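Floor Care & Surfaces > Natural Stone
Print this page | E-mail this thread

Etched marble in the entry hall – hone it or live with it?
Posted by Hernán Villanueva, Sun 25 November

We bought our house in the spring and the whole ground floor is marble, light gray and white. It was polished by the previous owner and it looks good until the sun gets low. Then every dull ring and drip shows up. 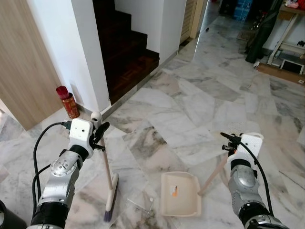
The worst spots are near the kitchen door, where I think somebody used vinegar for years. I have had one quote from a local outfit called Zodton. They want to hone the entry hall and leave it matte, then seal it. The hall alone is 200 square feet. They say 2 days, and we would have to stay off it. My wife would like to keep the shine. I would like to stop looking at rings. Has anyone gone from polished to honed and been sorry?

Tags: marble, etching, honing, sealers

---

gritline
Went honed 6 years ago in a hallway and two bathrooms. Not sorry. You will still etch it, but an etch on a matte floor is a lot harder to see. The only thing I miss is how the polished floor bounced light down the hall, which has no window.

---

plullura_pat
I would not let anyone hone it yet. Buy a small tub of marble polishing powder and try one ring first. Wet the spot, work the powder with a damp white pad for a few minutes, rinse, dry. If the ring goes away, you can do the rest yourself over a few weekends. Light etches come out fine. If you can feel the edge with a fingernail, powder won't do it.

---

gritline
Powder on one ring, sure. On a whole hall by hand you end up with shiny patches in a worn floor and it looks worse than the rings did. Ask me how I know.

---

plullura_pat
Mine doesn't look patchy. It depends how worn the rest is.

---

oldhouse1873
Our place was built in 1873 and the front hall still has its first marble. It has been walked dull down the middle and there is some shine left along the walls. No sealer on it that I know of. I sweep it every day with a soft broom and mop with plain water and a drop of stone soap. Grit is what ruins these floors. A good mat outside and another one inside will do more for you than any sealer.

---

tessellate
Agree on the mats. Disagree on skipping sealer. Sealer does nothing for etching, people mix those two up all the time, but it does buy you time with oil and coffee. Put a few drops of water on the stone and wait ten minutes. If it goes dark, it needs sealing.

---

Hernán Villanueva
Thanks, all. Did the water test in three places. Dark by the kitchen door, no change in the other two. Fingernail catches on maybe half the rings, so powder is out for those.

Tessellate, would you seal just the kitchen end or all of it?

---

tessellate
All of it, after the honing. Get Zodton to tell you which sealer they use and write it on the invoice – you'll want the same one next time.

---

gritline
And have them do a test square behind the door first so your wife can see the finish.

---

Hernán Villanueva
Good idea. They can come in December. I'll ask for the square before we sign.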